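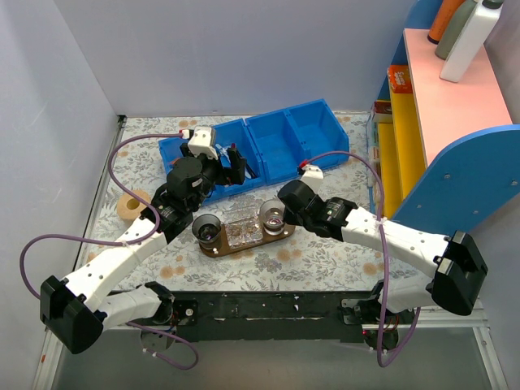

The two-arm bench station during a session with the tray and glasses. Both wrist cameras are fitted.

Planning for the second bench station

Several readers have written to ask how the budget for the second station is being put together, and whether I intend to repeat the purchases made for the first. The short answer is that I will repeat most of them and change the order in which they are made. The longer answer follows, and I hope it will be of use to anyone preparing a similar request for a small teaching or research room.

The first station was approved in March as a single line of 3,567 dollars. That line was meant to cover two arms, the mounting bar, two small cameras, power supplies, cables and a modest allowance for spare parts. It did cover them, but only after two adjustments, and it left no provision for the table, the props or the storage. Those came to a further 626 dollars, charged to the general supplies account over the following weeks. Italo Ruggiero, who reviews my accounts, remarked that the second figure was the more difficult of the two to defend. None of it had been planned, and much of it was in small receipts.

For the second station I have therefore divided the request into three parts: the arms and their mounting, the sensing and computing equipment, and the contents of the table. Each part has its own total and its own approval.

The arms

I obtained quotations from Saris and from Jundon. The Saris quotation was lower by a fair margin, but it was for unassembled kits, with delivery of the motors separate from delivery of the printed parts. Jundon quoted for assembled and tested arms. On the first station we assembled the arms ourselves, and I did not record the hours at the time. Chia-jung Yen has since reconstructed them from her notebook, and her estimate is almost 9 working days for the pair, including the repeated setting of motor positions. Once those days are given a cost, the gap between the two suppliers nearly closes.

I have nevertheless recommended the Saris kits. The people who assembled the first pair can now repair them without outside help, and I regard that as worth paying for. A department without such people should probably reach the opposite decision.

The mounting bar is to be the same as the one in use. A single bar across the front of the table keeps the bases at a fixed distance from each other, and work recorded on one station can then be compared with work recorded on the next. I was asked whether two separate clamps would be cheaper. They would be, by a small amount, and I declined.

Motors and spares

The spare parts allowance deserves more attention than I gave it the first time. The motors nearest the gripper are the ones we have replaced. The request now includes a reserve of 300 dollars for motors and gripper parts, held centrally and available to both stations. Kaan Bozkurt would have preferred a larger reserve. We agreed to review the sum after one term of use.

Cables belong in the same paragraph of any budget. They are inexpensive, and they are easily forgotten until one fails. The camera cables on the present station are purple, and I have asked for the same color again. The power leads will be black. With two arms on one bar, it is a real convenience to be able to tell at a glance which line runs to a camera.

Cameras and computing

Each arm will carry one small camera above the gripper, and one fixed camera will view the table. The computer will be shared between the two stations for the time being. Lourenço Marinho has pointed out, correctly, that sharing prevents both stations from recording at the same hour. I accept the limitation for this year. If the schedule becomes crowded, a second machine will be the first item in the next request.

Readers drawing up their own lists should confirm how many cameras a given computer will support at full rate before ordering any of them. We placed the order first and made the test afterward, and one adapter had to be returned.

The contents of the table

This is the part that produced the unplanned 626 dollars. A pair of arms needs things to handle and places to put them. At present the table holds household goods: glasses on an oval tray, a glass dish, blue storage bins, some bottles, a child-sized shelf unit and a printed cloth. Each item is cheap. Together, and with replacements, they amount to a line that should be stated openly.

Josefina Toledo has prepared a standing list with a unit price beside each item, and it will be attached to the request. Her list provides for duplicates of anything made of glass. It also provides for more than one table cloth, as we wish to vary the background between sessions. The storage will be bought from Jutden, who supply plain bins in fixed sizes and will accept a purchase order – a small courtesy that saves a good deal of paperwork. Serra offered a ready-made set of props at a single price. I found the set attractive but could not buy its pieces individually, and replacing one broken glass would have meant a second full set.

Remaining questions

Two matters are still open. The first is the height of the new table, which must match the present one if the bar is to be mounted in the same way; the furniture catalog gives a range, and I have asked for an exact measurement. The second is delivery. Saris has offered a lower shipping charge if both kits travel together, but the room cannot receive them until the old cabinets have been removed. I have requested that the quotation be held open in the meantime and am waiting for a reply.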